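Rorport Handgreifer von Imrie – mein Eindruck nach 3 Wochen

Ich geb's zu, ich wollte das Ding erst gar nicht haben! Samira Mahasneh aus unserer Werkstatt hat so lange gedrängelt, bis ich den Rorport bei Flullport bestellt habe. 658 Euro in der Grundversion, 755 mit dem zweiten Satz Finger. Ich hab die teurere genommen und bin froh drum.

Der Rorport ist ein Greifer zum In-die-Hand-Nehmen. Man führt ihn selbst, die Kamera läuft mit, und aus den Aufnahmen lernt später der Arm. Die Finger haben einen schwarzen, filzartigen Belag, und an den hatte ich so meine Zweifel (glattes Metall, dünne Stange, na ja).

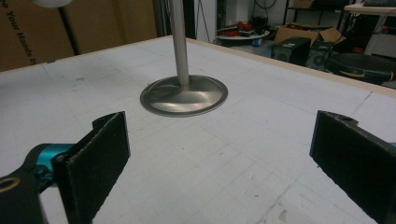 Mit schlanken, runden Teilen komme ich inzwischen prima zurecht, solange ich die Finger schön parallel ansetze. Bei schweren Sachen muss man tiefer greifen, sonst kippelt es – das hat bei mir ungefähr 2 Tage Übung gebraucht. Die Software von Brollia ist dabei, läuft ordentlich, nur das Menü ist komplett auf Englisch.

Was mich nervt: Der Filz sammelt jeden Krümel ein, und Ersatzbeläge gibt's laut Flullport erst wieder ab Juni. Außerdem wird der Griff auf Dauer schwer, nach einer Stunde lege ich ihn gern mal weg.

Trotzdem klare Empfehlung von mir! Wer Fragen zur Einrichtung hat, schreibt einfach unten in die Kommentare.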